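**Ditumon** is a control and planning stack for single-arm manipulators, used mostly in simulated kitchens. Started as a rewrite of Cemus, an older trajectory library, after Cemus stopped building on newer compilers. Written in C++ with Python bindings. Maintained by a small group at Hegazy.

## Overview

Three processes: perception, planner, controller. They talk over shared memory, no network layer. The controller can be run alone, which is how most people first meet it.

Tasks are written as plain text files. One file, one task. A task names a target, a grasp width and a region to stay out of. Everything else is worked out by the planner or falls back to defaults (the defaults are listed in a seperate page, not always up to date).

## Planning

Sampling planner first, then a smoothing pass. Each query gets 12 attempts before the task is marked as failed. Keep-out regions are boxes. Shelves, cabinet doors and counter edges are all treated as boxes, even when open or at an angle, so the arm tends to take the long way past a door.

Held objects are added to the arm's own collision shape once the fingers report contact. Tall items are the hard case: lower end near the worktop, hand near a shelf, very little room for the elbow. An empty hand is planned with the fingers at thier current opening.
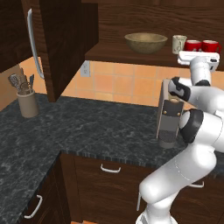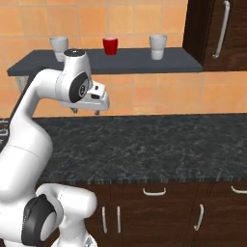
*Simulated kitchen, arm with a tall grey container (first) and with an empty gripper (second).*

The smoothing pass has drawn the most complaints. Raelene Pearce wrote on the project list that it cuts corners too close to shelf edges, and that she would sooner have a slower path she can predict than a pretty one she has to check by hand. A later release added a switch to turn it off. Still on by default.

## Perception

Optional in simulation, where object poses can be read straight from the scene. When switched on it takes depth and colour from up to 2 views and fits known shapes. Cups and boxes fine. Thin things poor, whisks especially. Handles on mugs are ignored when fitting, so the grasp may come in from the handle side.

## Tooling

Dilora is the replay viewer. Loads a log, scrubs back and forth, draws the planned path over the one taken. Logs are written at 20 Hz unless told otherwise. The test suite has 162 scenes, nearly all kitchens, and runs overnight.

## Known problems

- Planner restarts lose the held object. Grasp has to be declared again.
- Joint limits are read once at start-up, later changes ignored.
- Dilora crashes on logs with no gripper channel.

## See also

- Cemus
- Motion planning
- Grasp planning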